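# About Prakwood

Prakwood is a small school of medical translation and interpreting. We teach people who already speak two languages well to work in hospitals, clinics and the offices that support them. Our rooms are on the upper floor of the old grain exchange in Kumgate, and we have a second, smaller site in Daltulley that opened in November.

## How we started

The school grew out of an evening class in written translation. Most of the students were already being asked to help at appointments, often for neighbours or relatives, and had never been trained for it. The class added a term on spoken work, then a term on terminology, and after that it made sense to set up on our own. The first full course had 20 places, and we still keep to that number.

## What we teach

The main course runs for 2 years, part time. Students spend the first year on listening, note-taking and memory, and on the ordinary vocabulary of the body, medicines and appointments. They also learn when to stop a conversation and ask for something to be repeated, and how to say plainly that a word is unknown to them.

The second year is split between interpreting and written work. Written work covers discharge letters, consent forms, leaflets and the longer reports that pass between departments. Students build their own glossaries as they go, and these are checked each term against the school's list, which now holds 3,000 entries in each language we teach.

## Surgical terms

Surgery has its own unit in the second year. The words are hard to guess from everyday speech, and the same stitch or tool can go by several names depending on where a surgeon trained. 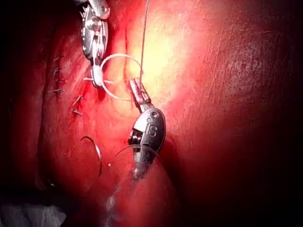
Students read operation notes in both languages, mark the terms that have no settled match and write a short explanation for each. A consent form needs a different kind of wording from a report, so every text in this unit is translated once for a patient and once for a clinician.

## The Benítez Room

Our library is called the Benítez Room. It has dictionaries, back issues of journals and 50 sets of practice recordings, which can be borrowed for a fortnight. Former students may use it free of charge. It is closed during exam week.

## Applying

Applicants sit a written test and a short spoken test in both languages. A degree is not required. Fees can be paid by the term or by the month, and a reduced rate is available to people already working in health or social care. The Daltulley site offers the first year only; second-year classes are held in Kumgate.

Page last updated October 17, 2020.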